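Re: Open day, bench demo – timings and what to show
From: Melur Liew
To: flevard-bench list
Date: 11th April

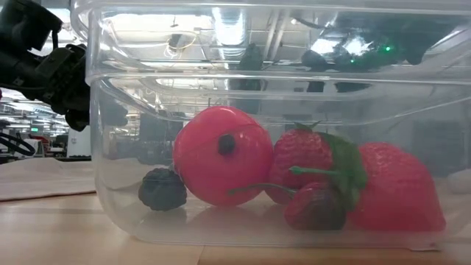

Replies inline. I have trimmed the parts of Nana's message that are already settled.

Nana Agyeman wrote:
> Can we agree on one task for the visitors? Last time we
> switched between three and spent most of each slot
> reloading configs.

Agreed. I propose the artificial fruit in the clear container, arm on the left, as on the bench now. The mix of sizes is useful: the pinkish-red round one and the large strawberry are wide grasps, the blackberry and the small dark red one with the stem are narrow. One config covers both if the approach height is left alone.

> I'm worried about the clear plastic. Zorville's depth
> camera gave us rubbish through the walls in September.

It still does. Side views through the wall are hazy and the long reflections move with the viewpoint. I would take depth from above only and mask out the rim. The Clallau branch has a mask already, but it was drawn for a different box, so the corners need redoing. I can do that if someone else takes the cable check.

> The leaves are the other problem. The segmenter merges
> neighbouring strawberries if the caps overlap.

Yes, and I would leave them touching. If we space everything out for the day, the first question from the Fashola people will be what happens when it isn't spaced out. Better to show a merged mask on the monitor and let the planner ask for a second view. Set the retry limit to two – beyond that the visitors lose interest and the queue backs up.

> How long per group?

Slots are 900 seconds including changeover. A full cycle is timed out at 30 seconds per item, so there is room for one complete run, one partial run with a reshuffle, and questions. Please don't offer a third run.

> Speed?

Cap it at 400 mm/s in free space. The limit in the current file is 419, left over from somebody's tuning, and I would like a round number on the sheet we hand out. Slower near the walls, same as now.

Still open:

– who stands at the stop button in the afternoon
– whether we show the planner view or only the camera view
– a spare set of fingertips, one side is worn

Nana, can you push your config before I start on the mask? I don't want to merge twice.

Melur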